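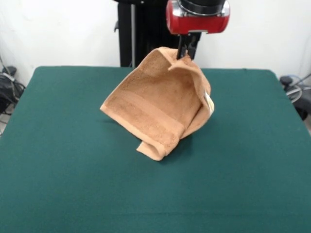 I fold towels for a living, or I did most of the day until March. The laundry at Vakuveck does hotel linen, and folding was always the job you got first and left last. Now part of it goes to an arm.

I was asked to write down what changed, so I'm putting it here too. My station used to be 200 towels before the first break. Now I sort, check for stains and turn the hems the right way, and I step in when a fold comes out crooked.

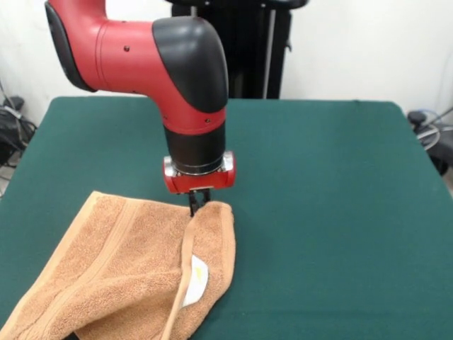
Futevov Shop Notes, No. 29

My shoulders hurt less. That is the plain good part. The bad part is the quiet – we used to fold in pairs and talk, and the two of us left on towels now stand at opposite ends of the room.

Pay stayed the same. The job title changed to "cell attendant" and the training was two mornings, which was too short. I learned the stop procedure by asking the next shift.

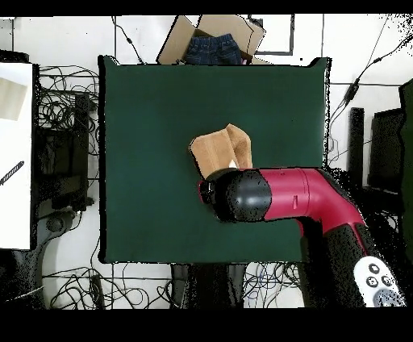
Tan towel on the green mat, jeans in the box behind.

Jeans and fitted sheets are still done by hand at our place. I was told Evangelista is next, and the people over there have been asking me what to expect. I tell them to get the new duties in writing before the start date.
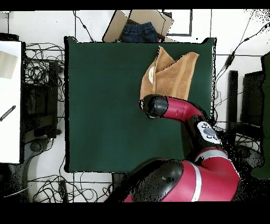

One reader at Brilidau wrote back that their hours were cut the same month the arm came in, and that I should ask about ours now. I have put in the question and am waiting to hear.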